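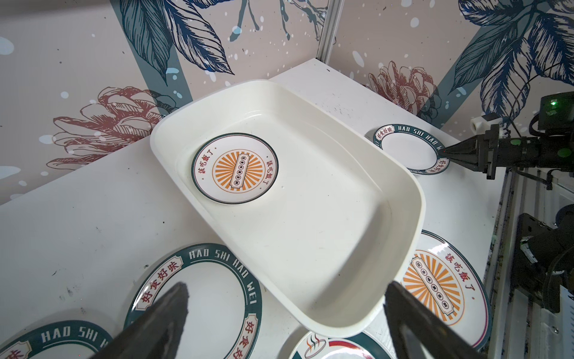
「該吃飯了」の小皿と白いトレー

うちの台所でいちばん口うるさいのは、母でも私でもなくて皿である。縁に赤い字で「該吃飯了」。さあご飯だよ、という意味らしい。朝の六時に戸棚を開けても、夜中に水を飲みに来ても、同じことを言ってくる。まだ食べないってば!

この皿たちは、叔母が坂の下の食堂を閉めるときに譲ってくれた。店の名前はトロニセオ。どこの国の言葉なのか、叔母に何度聞いても「響き」としか返ってこなかった。皿は全部で113枚あったのに、うちに来たのは40枚で、残りは常連さんたちが新聞紙にくるんで持って帰った(隣の床屋さんは灰皿にすると言って叔母に叱られていた)。

九月の終わり、そのミーケさんから葉書が来た。ミーケ・ブラウワーさん、店の二階に下宿していた留学生で、いつも閉店まぎわに下りてきて、麺をすする前に必ず皿の字を声に出して読む人だった。「HAO SHI HAO WEI」のほうはローマ字だから得意げに読む。ところが「該吃飯了」になると急に声が小さくなって、最後はごにょごにょとごまかすのだ。葉書には、来週そちらへ行きます、あの皿でまた食べたいです、と書いてあった。

それで私は朝から皿を全部テーブルに出した。大きいのも小さいのも、青緑の縁のも、橙色のお日さまみたいな模様のも。白いトレーに小皿を一枚のせてみて、いや大皿が先かな、と手が止まる。叔母は電話の向こうで「300円の定食にそんなに悩む人がいるか」と笑った。定食はもうとっくに300円じゃなかったし、そもそも叔母が来て作ってくれなければ始まらないんだけど。

「叔母さん、何時に来る?」
「あんたがご飯を炊いたら行くよ」
「それ、今日の話?」
「練習だよ、練習。ミーケに固いご飯を出す気かい」

切れた。叔母の電話はいつもこうやって切れる。

仕方なく米をといで、炊飯器のふたを閉めて、椅子に座った。目の前で小皿がまた言っている。該吃飯了。ためしに声に出して読んでみたら、最後のところで私もごにょごにょとなった。なんだ、ミーケさんのことは笑えないじゃないか。

もう一回、今度は大きな声で読んだ。そうしたら玄関のほうで「はいはい、食べるよ」と返事がして、葱を抱えた叔母が靴を脱いでいた。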